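Rashidi Festival Recordings: read me first

Hello, and thank you for downloading this. The collection holds 131 sound and video recordings of the harvest songs and dances performed at Wemville, along with 667 pages of typed song texts. I've tried to keep everything simple enough that a cousin with an old laptop can find grandmother's song without ringing me up (though do ring, I like the company!).

Last updated 2019-03-25.

What is in the folders

The folder called songs has the audio, one file per song, named by village and then by singer. The folder called dances has the video, and the longer processions are split into parts, so please play them in order or you'll meet the drummers before they've set off. 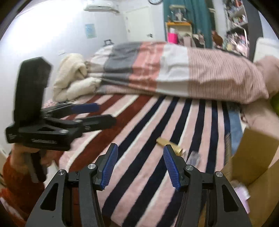 The folder called words has the texts in the original language, with English beside them wherever Pendo Kinyua and I could agree on one. Where we couldn't, both versions are there, and you're welcome to take sides.

Spelling

Older singers and younger ones write the same word quite differently. I have kept each family's own spelling and put a list of the variants, 1,918 lines long, in spellings.txt.

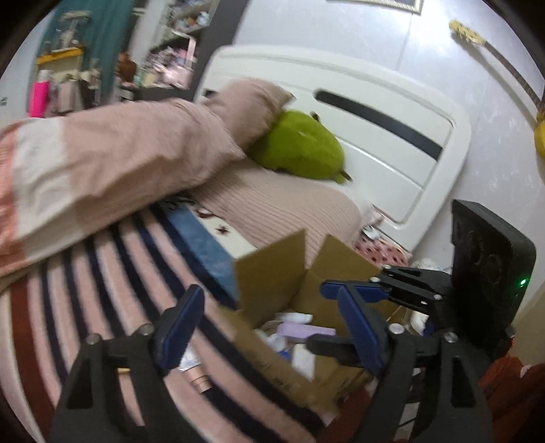

Adhiambo Koech writes that the second planting song is filed under the wrong village, and that her aunts sang it with a slower ending than the one given in the text. I'll move it in the April update and add the slower ending alongside.

Using the recordings

Please share them freely at home and in schools. For anything sold, write to Mutua Nyamweya first, as the families would like to be asked.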